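Notes for the TV night talk - What to Watch in April

Say hi, wait for the chairs to stop scraping. Thank Nyokabi Shirima for having me back, and mention the list is on the handout so people don't need to scribble.

OK, start with Skorkley. It's a six-part comedy about two sisters running a failing ferry, and I loved it way more than I expected to (I watched the first two in one sitting and then made myself go to bed). The pilot is slow. Tell them that up front! Episode three is where it gets good - the wedding on the boat. Don't spoil the cake.

Then Kerslake, the detective one. Brian Kombo plays the lead and he's great, all sighs and bad coats. My gripe is the length: the finale runs 136 minutes, and I'd happily lose 40 of them. Ask who's seen it. If lots of hands go up, skip the plot and go right to the arguing.

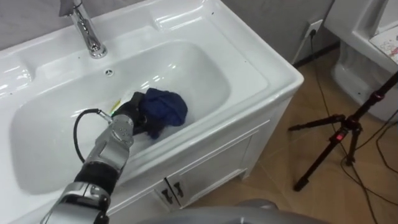 Dark blue cloth in the sink.

Next, something older. Onon is a movie from 2000, directed by Mwanahawa Urio, and it's finally streaming. It's a quiet road movie with hardly any dialogue in the first half hour, so phones away for this one. I saw it in college with a terrible cold and still cried at the bus station. Play the clip here, 2 minutes, and check the sound first because last time it was blasting.

Quick word on Ikomside, the baking contest. I'm a bit tired of it, but the new host, Elibariki Mwakyusa, is so funny with the nervous ones that I keep coming back. Good one for folding laundry. My sister disagrees and thinks he talks too much.

If there's time: season two of Skorkley. Erick Laizer is writing it and I have high hopes, but no air date yet, so don't let anyone pin me down!

Questions. Somebody will ask about subtitles for Onon - yes, English, and they're fine. Remind folks to put the chairs back and leave their own picks in the box by the door.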